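4. Setting up the lid task in the simulator

Complete section 3 before you begin. The club's hand model must already load without errors, and the Mitum server must be running on the lab machine.

1. Open the Harmont launcher and choose Student Projects, then Pot and Lid.

2. Set the episode length to 2000 steps. Shorter episodes end before most beginners' code has closed the fingers.

3. Load your team's controller file. File names may not contain spaces.

4. Press Reset. The lid goes back to its place flat on the table, next to the open pot, and the arm returns to its home pose.

5. Press Run and watch the approach. The hand should come in over the lid with the thumb on the near side and the other fingers reaching toward the far side, so that the knob ends up between them.
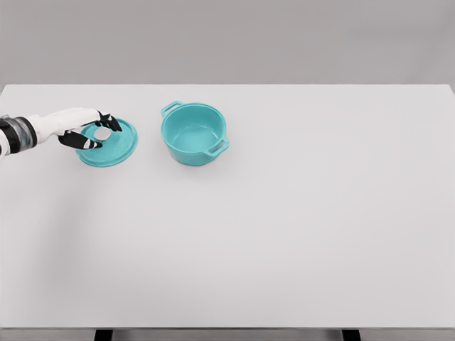

6. Press Pause before the fingers close. Open the contact panel and check that no finger is pushing down through the table surface. If one is, raise the approach height by 2 mm and go back to step 4.

7. Press Run again to finish the grasp and lift. A lift counts when the lid stays up for 18 steps.

8. Save the log to your team folder before you close the window.

Note: A full episode takes roughly 675 MB of disk space with video turned on. Turn video off in the Output tab while you are tuning.

Caution: Do not change the friction values in the shared settings file. Every team reads from it - a change there affects all scores. Copy the file to your own folder first.

Teams entering the July round must submit logs made with the default camera and lighting.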